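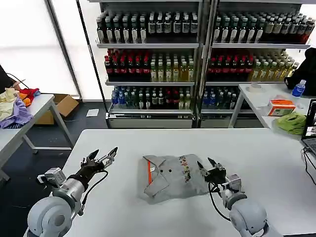 A folded grey shirt between the two arms at Primton's Grorkbridge site.

Home | News | Services | Press | Contact

Primton publishes its shirt-folding recordings, including the bad ones

GRORKBRIDGE, October - Textile services firm Primton has released the first set of recordings from its folding project, which gathers examples for a learning system meant to handle clothes. The set holds 1459 recordings made on a pair of robot arms. Of those, 142 are marked as failed and have been left in.

Primton is not announcing a folding robot. The company has been handling other people's laundry since 1965 and has been offered one several times. It has yet to see a machine that copes with an ordinary mixed bag of clothes at a price a laundry could pay.

"I was asked to write that this will change the industry, and I said no," said Maëlys Renaud, who runs the project. "We have a lot of recordings of shirts being folded. Whether a machine can learn anything useful from them is a separate matter, and I have my doubts."

Each recording covers one garment. An operator guides both arms through the fold while the cameras and the arm positions are logged. A second person then watches it back and marks it as good, poor or failed. Collars and button fronts give the most trouble, and a shirt that ends up lopsided but flat is marked poor.

The arms were set up by Transide, which also wrote the recording software. Valente, a workwear supplier, will test whether a system trained on the set can fold garments it has not met before. Valente's results will be published whatever they show - that was Primton's condition for taking part.

Primton had planned to stop at 1000 recordings. Renaud extended the work after an early trial did well on T-shirts and badly on anything with a collar. The extra recordings are mostly of collared shirts. She does not claim they have fixed the problem.

No jobs at Primton depend on the outcome, and no date has been set for using the arms in the laundry itself. Laundries and research groups can ask for the recordings through the Primton press office.

Comments

foldedcorner: Left the failures in, good. Most firms would send out the best ten and a video with music.

M. at the dry cleaners: How long does one shirt take? I've read it twice and can't find it.

tindrum: Same question as M. Also fitted sheets please, then I'll be impressed.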